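Went over to the Purves returns center in Wustberg in November, mostly because Calum Baird had been on at me for months to come and see what they'd done with the sorting floor. I used to work two buildings down, so I thought I knew what I'd be walking into (noise, forklifts, bad coffee). The coffee is still bad!

## The floor

First stop was the mixed bench, where anything without a readable label ends up. They handled 3,597 loose items the week before I came, and until last spring every one of them was picked out of a tub by hand. Calum did that job for six years and his wrists still click. Now the arms do the first pass and the people sit one station along, checking and fixing. There are 80 on the day shift, same as before, but the jobs have moved around a lot. Three of the old pickers are on maintenance now, and one went off to Videnia to do training for the company that wrote the software.

Not everyone loves it. Ruaridh Innes runs the late shift and told me the new work is easier on your back and harder on your head – you're staring at a screen waiting for the odd one, and after four hours of that he wants to go lift something. They've cut the screen stints to two hours and he says that's helped, though he'd like it shorter still.

What I hadn't expected was how much the talk has changed. People used to chat across the tubs all day, and now the stations are farther apart, so it all gets saved up for break. The break room was LOUD.

## The trial bench

Round the back is the Utuso corner, where they try out awkward stuff before it goes anywhere near the main line. I could have stood there all afternoon. Hand tools in with toy bits, all in one gray bin! 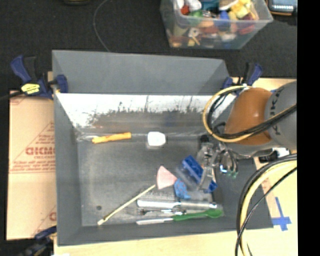 Do the pickers get a say in what the arms take on next? They do at Purves: each shift puts forward the items it's sick of handling, and the trial bench works from that list.

I missed the 4:10 bus back, so Calum drove me.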